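Small parts swap day back at Tremthorpe hall in July

The small parts swap is on again at Tremthorpe hall this July, doors 2 in the afternoon, and the organisers say bring everything. Screws, clips, bits of wire, springs, the odds and ends from the bottom of the drawer. Free to get in. Tea extra.

Last year's do filled 36 tables and ran well past closing. Poul Lund, who runs the sorting end, wants it calmer this time. "People tipped whole jars out and walked off," he said. "I was still picking through it at teatime." So there is a new system – everything goes into baskets first, then gets sorted into trays by size, then out on the tables. No tipping.

The white plastic baskets with the slots in the sides are staying. Easy to carry, easy to rinse, and they stack. The trouble is the really small stuff, which goes straight through the holes or sits in a corner where fingers can't get at it. Lund's advice is to put anything smaller than a fingernail in an envelope before you set off and write on the front what you think it is. A guess will do.

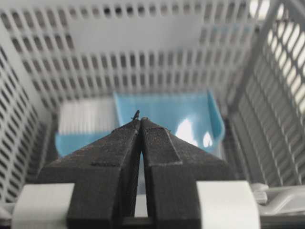
What to bring and what to leave at home

Yes please: screws, nuts, washers, hooks, hinges, fuses, knobs, clock bits, sewing machine bits, bits you can't name. Old Simus drawer units also welcome, with or without the drawers. Cardboard trays are being sent over by Sokarton, 180 of them, so no need to bring your own unless you want too.

No thanks: batteries, blades, anything oily, anything that has been in paint. Broken glass gets turned away at the door, as it was last year.

Sorting help wanted from noon. Bring reading glasses if you use them, the hall lights are not great down the stage end. Tweezers are on the table but there are never enough pairs.

Brøndum, the hardware shop on the corner, is giving a prize for the best match of the day – a lost part reunited with whatever it came off. Last year it went to a hinge pin for a bread bin. Bring the broken thing along, or a photo and measurments if it's too big to carry.

Lund is hoping to get 1000 pieces sorted before the doors open. Anything left over at the end goes back in the baskets and is kept in the hall cupboard for next time.

Tables can be booked at the hall, mornings only. Parking round the back, please keep the gate clear.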